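4. What people told me about their holiday aprons

I should say up front that I came into this part of the study as a fan. I own more seasonal aprons than I have ovens to stand in front of, and I wanted to know if other home sewers keep theirs the way I do – folded in a drawer for eleven months, then worn to death for one. So I wrote to the Drustemley sewing circle and asked them to keep a wear diary for a year, and 52 of them said yes! 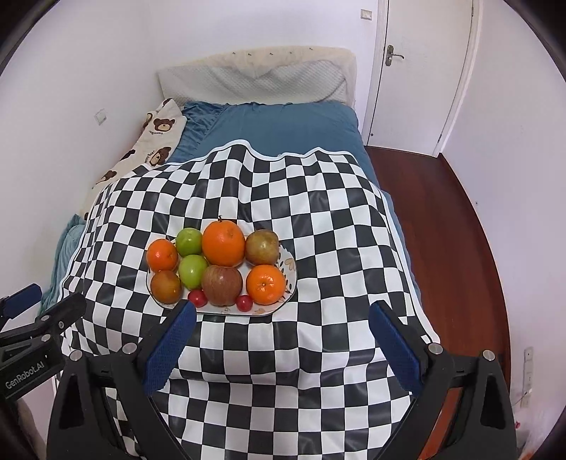 Carol Yeoman
Independent researcher, home textiles and dress

The diary was simple. Each person wrote down which apron she or he put on, what for, and what happened to it afterward (washed, hung up, tossed over a chair). I had planned on a printed booklet, but most people ended up using the backs of old pattern envelopes, and I typed those up myself over a long, wet April. All together it came to 1,000 entries, and I read every one of them twice.

What struck me first was the pockets. I had expected people to talk about the prints, the pumpkins and holly and so on, and they did, a little. But page after page was about where the pocket sat and what went in it. One woman in Felludstead had moved the same patch pocket three times before she was happy with it. Another had sewn a second one inside the first for her reading glasses.

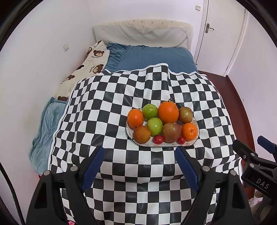

Trim came up nearly as often. Rickrack puckers in a hot wash, and plenty of diaries say so in strong language. The people who used the Vesier pattern, with its bound edge, had fewer complaints than those working from the older Llorente one, which calls for a gathered ruffle all the way around. I like the ruffle myself, so I was a bit sorry to see it.

Figure 4. Entries by part of the apron mentioned: pocket, trim, ties, neck loop, print. An entry naming more than one part is placed under each.

Ties were the sore spot. Most patterns cut them too short to cross at the back and knot in front, and a lot of the diarists had added length with whatever was in the scrap bag. I found this rather sweet, to be truthful, and I come back to those mismatched ties in Section 5.

Last updated: April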